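The packing room at Prokar starts at six, and by then the returns bench already has a queue of crates. The shift lead has worked there since the firm had one bench and no scanner. She agreed to talk during her tea break on condition that we left her name out.

The robot came in November, bought through a supplier called Hesero. Before that, her team of 4 sorted every returned item by hand. "On a heavy day it was 805 pieces," she says. "Your wrists knew about it by the evening."

Now the machine does part of the picking and people do the checking. Hard boxes are easy for it, she says, and anything in thin film is slow. "Film moves when you touch it. It has to have a few goes sometimes, and you learn to leave it alone while it does."

No one lost a job, though one colleague asked to move to the Arnow site. "He didn't like working next to it. I understood that. It's a different sort of day. You're watching more and lifting less, and some people would sooner lift."

Her own pay went up one grade after a training course. She thinks the others should have had the same, and has told the managers so.

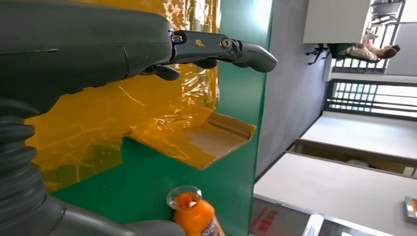
The robot's hand over a film-wrapped item on the green surface at Prokar.

What would she change? The rest breaks, first of all. They were set when the work was heavier on the arms, and she says eyes get tired sooner than backs. She has also asked for a second screen at the checking desk. The managers have promised an answer on both before the spring rota goes up.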